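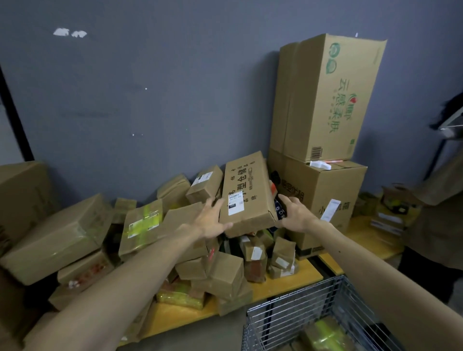 Capítulo 4
Una mañana entre paquetes: de las manos al robot

En este capítulo
4.1 La visita a Piletti
4.2 Coger algo no es una sola acción
4.3 Pinzas, ventosas y dedos
4.4 Percepción en montones desordenados
4.5 Planificación del agarre
Práctica 4: cronometrar una tarea manual

4.1 La visita a Piletti

Los tres capítulos anteriores han tratado de robots que trabajan en un mundo ordenado. La pieza llega siempre por el mismo sitio, con la misma orientación, y el brazo repite una trayectoria que alguien grabó con paciencia. Es una automatización preciosa, y quien haya visto una célula de soldadura en marcha sabe de qué hablamos. Pero casi nada de lo que manejamos en la vida diaria llega así. Basta con abrir un armario.

Por eso este capítulo arranca con una jornada de puertas abiertas. En febrero, el grupo de segundo curso fue a Piletti, un pequeño centro de preparación de envíos que colabora con el laboratorio de manipulación de Achterberg. El programa de la mañana tenía dos partes: primero, mirar cómo trabajan las personas con los paquetes; después, ver la demostración de Hiseck, el brazo de seis ejes que el laboratorio está poniendo a punto para la misma tarea. Muchos alumnos querían empezar por el brazo (¡y se entiende!). Noémi Farkas, la ingeniera que dirigía la visita, se mantuvo firme. Primero las manos.

«Si no sabéis explicarme qué hace una persona, no sabréis decirme qué le falta a la máquina», nos dijo en la puerta, y repartió unas hojas de observación con 24 casillas en blanco. En cada casilla había que anotar una acción: un verbo, un objeto y el resultado esperado. Nada de «ordena los paquetes». Eso es demasiado grueso. Valían «apoya», «inclina», «aparta», «gira», «suelta».

Al cabo de diez minutos casi todo el mundo pedía otra hoja. Resulta sorprendente la cantidad de cosas que ocurren cuando alguien saca una caja de un montón. Una mano sujeta, la otra levanta. La caja se inclina antes de separarse de las demás, los dedos buscan un borde, la mirada va a la etiqueta y vuelve. Un alumno, Mitiku Gidey, dividió la hoja en dos columnas, una para cada mano, y esa idea tan sencilla cambió el ejercicio entero: al comparar columnas se veía que las dos manos casi nunca hacían lo mismo. Hemos adoptado su formato para la Práctica 4. 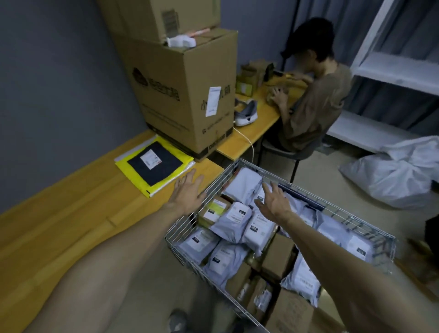

Figura 4.2. Paquetería variada en una cesta de malla metálica: sobres de plástico blanco y gris claro junto a cajas pequeñas de cartón. Al fondo, otro puesto de trabajo.

Fíjate en la mezcla de materiales de la figura 4.2, porque volveremos a ella muchas veces. Una caja de cartón tiene caras planas y aristas; un modelo geométrico la describe bien con tres medidas. Un sobre de plástico, en cambio, cambia de forma cuando se coge, se dobla por donde quiere y puede esconder lo que tiene debajo. También la propia cesta plantea un problema interesante: las varillas de la malla son finas, y para muchas cámaras de profundidad una varilla fina sencillamente no existe. El robot cree que hay paso y no lo hay.

La demostración de Hiseck

A media mañana pasamos a la sala de al lado. Géza Pintér y Urmas Ozoliņš, los dos técnicos de Achterberg, habían preparado una caja de plástico con paquetes de prueba y una cinta de salida. El brazo llevaba montada una ventosa doble y, sobre ella, una cámara de profundidad. El peso máximo por paquete era de 900 gramos.

Los primeros agarres fueron estupendos. El brazo bajaba, tocaba la cara superior de una caja, aspiraba y la llevaba a la cinta con una suavidad que arrancó algún aplauso. Luego llegó el turno de un sobre blando. La ventosa tocó justo encima de un pliegue, el vacío no se formó y el brazo subió sin nada. Volvió a intentarlo, dos centímetros más a la izquierda. Otra vez sin nada. Al tercer intento lo levantó, aunque colgando de una esquina, y lo dejó caer antes de la cinta.

¡Fue el mejor momento de la visita! Urmas paró el sistema y proyectó en la pared lo que el programa había calculado: una nube de puntos con los lugares de agarre ordenados por puntuación. El pliegue estaba allí, pero tan suavizado por el filtro que el algoritmo lo había tomado por una superficie lisa. De pronto, el filtrado de nubes de puntos, que en clase había provocado más de un bostezo, tenía consecuencias que se podían ver rodar por el suelo.

Géza nos enseñó después el registro de la semana anterior: 521 intentos de agarre, cada uno con su imagen, su punto elegido, la presión medida y el resultado. En ese registro, los fallos no se reparten al azar. Se agrupan en los sobres blandos, en los paquetes apoyados contra una pared de la caja y en los objetos tapados a medias por otro. Trabajaremos con una versión reducida de esos datos, 40 intentos, en el apartado 4.4.

Preguntas que nos trajimos de vuelta

En el autobús, Vusumuzi Dlamini, profesor de la asignatura, fue recogiendo las dudas del grupo. Reproducimos varias tal como se formularon, porque el capítulo está organizado a partir de ellas.

¿Por qué una persona usa la segunda mano casi sin pensarlo y el robot se las arregla con una sola ventosa? (Apartados 4.2 y 4.3.)
¿Cómo sabe el robot dónde acaba un paquete y empieza el siguiente si los dos son marrones? (Apartado 4.4.)
Si el primer intento falla, ¿conviene repetir en el mismo punto, cambiar de punto o cambiar de paquete? (Apartado 4.5.)
¿Se puede empujar un objeto para cogerlo mejor después? (Apartado 4.5, y con más calma en el capítulo 7.)

La última es nuestra preferida. En las hojas de observación, la palabra «aparta» aparecía una y otra vez, y sin embargo el programa de Hiseck no tenía ninguna orden parecida: solo sabía coger y soltar. El equipo de Cliveck, la herramienta de simulación que usaremos en las prácticas, incluye desde la versión actual un módulo de empuje, y te animamos a abrirlo aunque todavía no toque.

Antes de seguir

Coge una bolsa o un cajón con objetos variados, blandos y rígidos. Saca uno cualquiera del fondo, despacio, y pide a un compañero que anote las acciones de cada mano en dos columnas. Cambiad los papeles y repetid con una sola mano. Guardad las dos hojas: en el apartado 4.2 convertiremos esas anotaciones en una secuencia de primitivas de movimiento, y la primera de todas será el contacto.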